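Finally, a Drisside record I can play all the way through

August 4, 2023

I have been waiting on the new Drisside album since they played two unfinished songs from it in that tiny upstairs room last winter, and I've had it on so much this week that my neighbor has started humming the second track in the stairwell. So yes, this is going to be a gushing post!

If you don't know them, Drisside is Ailbhe Foley on vocals and fiddle, Brendan Daly on guitar and pump organ, and Themba Engelbrecht on drums and pretty much anything else that can be hit. The first two records were lovely but patchy. I'd put on three or four favorites and skip the rest. Gellberg, the new one, is ten songs and I haven't skipped any of them yet, even the long one.

The long one is called 1860 and it runs just over eleven minutes. It starts with Ailbhe singing alone, very close to the mic, a list of things packed for a crossing (blankets, a kettle, a door key for a house that's been sold) and then the pump organ creeps in so low that I thought a truck was idling outside. I took my headphones off to check. By the time the drums arrive you've forgotten there could be drums, and Themba plays them so loosely, a little behind where you expect, like somebody walking downhill with their hands full. 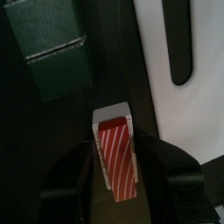
The other song I can't leave alone is Salt Road, the one my neighbor hums. It's the closest thing to a pop song they've ever done, with handclaps and a guitar line that goes around and around, and there's this moment before the last chorus where everything drops out except the fiddle and she holds the one note way longer than is polite. I grin every single time. I played it in the car for my sister, who mostly listens to podcasts about taxes, and she asked me to start it over.

They recorded it with Alvar Isaksson, who also made the Nurkier album I wrote about in the spring, and you can hear his touch if you know that one. He likes a room to sound like a room. Chairs creak. On Second Orchard somebody breathes in right before the harmony and it gives me goosebumps. The Nurkier record got a bit too murky for me in places, with the voices buried, but here the singing is right up front and I could write out nearly every word after two listens (except the verse in Irish on side two, where I'm hopeless and just make vowel noises).

A few smaller things I love: the bass on Lantern Weather, played by their friend Diarmuid Mac Suibhne, which is all thumb and no hurry. The false ending on Hollow Street. The way the last song, Essien, fades out on organ and the first song fades in on the same chord, so if you leave it on repeat it just keeps going. I did that for a whole evening while cooking and then while not doing the dishes.

If I have one gripe it's that The Ferryman's Cat, which they've closed shows with for ages, isn't on it. I was sure it would be. Maybe they're saving it, or maybe it only works with 200 people stomping on a wooden floor.

They're touring in September, 22 dates, mostly small rooms. I have a ticket for the second night and I'm seriously thinking about driving out for the opening one too, even though it's some 40 miles of two-lane road each way and my headlights are not great. I went back and forth on it all through lunch. Then I put 1860 on again and looked up where to park.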